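Condition checklist: nursing service records and associated objects
Ambrosio Collection, upper store and reading room
Inspection carried out in December by Hanna Brzozowska and Gaëtan Moulin
Comments added by Dorota Brzozowska (records) where initialled DB

Scope

The collection covers nurses who trained at the Sorkitz hospital school and served overseas between 1914 and 1919. It consists of service files, pay and allowance cards, letters home, two ward registers, and a small group of uniform items. Photographs on glass are inspected separately and are not covered by this sheet.

Grades: A, no action. B, action before next inspection. C, withdraw from use until treated.

1. Storage environment

1.1 Temperature steady over the logging period. Grade A.
1.2 Relative humidity within limits. One short rise in the north bay, same hours as the roof gutter repair. Grade A.
1.3 Logger in bay four has a low battery. Grade B. Replace.
1.4 Insect traps checked and dated. Two silverfish in the trap by the door, none elsewhere. Grade A.
1.5 Light levels in the reading room with blinds down: acceptable. With blinds up: too high for the allowance cards, which are in a dye-based ink. Grade B.
DB: Readers ask for the blinds to be raised after 3 pm. Please refuse if cards are out.

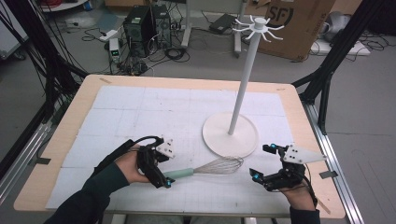 2. Service files

2.1 Boxes numbered and in sequence. Box 310 was shelved after 413 and has been moved back. Grade A.
2.2 Metal fasteners. Rusted pins remain in the Dostov hospital ship files. Staining has passed through to the second leaf in several cases. Grade B. Remove and interleave.
2.3 Enlistment forms. Folds weak at the centre on the larger format. Do not open flat without support. Grade B.
2.4 File 108 (staff nurse, transferred from Flerberg to the hospital ship in the spring of 1916). Front cover detached, medical board sheet split along the lower fold, last page of the transfer request missing. Grade C.
DB: The last page was already missing when the file was microfilmed. The film shows the same tear. Note this in the catalogue so that it is not reported again as a loss.
2.5 Duplicate surnames. Two women with the same surname and initial served at Flerberg and their leave papers have been mixed. Separate by service number only. The signatures are too alike to be relied on.
DB: Next of kin addresses are also no help. Both gave the same street.

3. Ward registers

3.1 Register one. Spine sound, first gathering loose. Grade B.
3.2 Register two. Red rot on both boards, transfers to hands and to neighbouring papers. Box made but lid does not close. Grade C until reboxed.
3.3 Readers' slips found between pages in both volumes. Removed. Weights and foam wedges to be issued with every request.

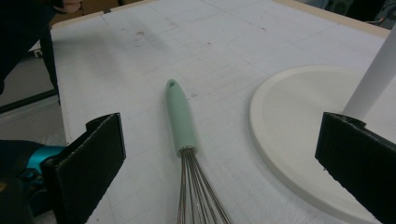
4. Letters

4.1 Polyester sleeves intact. Grade A.
4.2 Pencil letters from the winter of 1917 have been sleeved in polyester and should not be, as static lifts the graphite. Grade B. Move to paper folders.
4.3 Censor's cuts recorded for all letters in the first run. The second run is not yet recorded. Cyprian Rutkowska to complete.
4.4 Item count not attempted. The old handlist gives about 1,000 leaves and has never been reconciled with the accession book.

5. Uniform items

5.1 Grey cape with scarlet edging. Old moth damage at the hem, no live activity. Grade A.
5.2 Two linen caps. Starch yellowed. Padding inadequate, creases setting at the crown. Grade B.
5.3 Service badge. Light tarnish. Do not polish. Grade A.
5.4 Belt with buckle. Buckle corroding against leather, green deposit at the prong. Grade C. Isolate with barrier film.
DB: The belt is catalogued as belonging to the nurse in file 108. I can find no evidence for this in the donor's letter and would like the entry marked "attributed".

6. Handling and access

6.1 Clean dry hands for paper, nitrile gloves for metal and leather. Notice on the reading room door still says cotton gloves for everything. Replace.
6.2 Pencils only. Supply adequate.
6.3 Grade C items removed from the request system. Confirmed by Jarosław Witkowska, except for register two, which was still showing as available at time of inspection.

Outstanding from previous sheet: 1.3, 2.2, 5.2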